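Where does the Bulero Sea end?
Forum > Oceans and coasts

saltmarsh_tilly
Been poring over old charts of the Bulero Sea all October and I'm hooked! My 40-year-old atlas stops it at Cape Nandia, but the new one carries it right on to the Prikico Bank, 229 miles further east. Which do you lot use?

deepwater_don
Cape Nandia, always. There's a sill at 80 fathoms running off the cape and the water is saltier on the far side. That's a proper boundary.
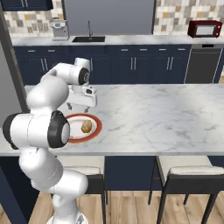

Kitchen island, plate with the red rim

kelpie
Got to disagree, Don. The sill peters out well before the southern shore, so what do you do with the gap? The Martens chart runs the line along the bank and it closes up nicely.

deepwater_don
Martens drew that line for shipping. Fish don't read it.

saltmarsh_tilly
Ooh, I didn't know about the gap. Is the current any help? Mine shows 2 arrows splitting north of the cape, and one of them bends back west (lovely thing, like a fish hook).
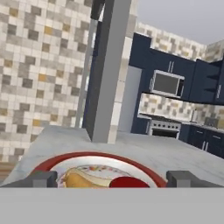
Bread roll on the flowery plate

kelpie
Yes!! That's the return drift. It shifts with the seasons though, so I wouldn't hang a border on it.

deepwater_don
Fair point about the south end, I'll give you that. Still Cape Nandia for me. Tilly, can you post the depths off the new one?

saltmarsh_tilly
Will do after tea, it's a huge sheet and I need the floor.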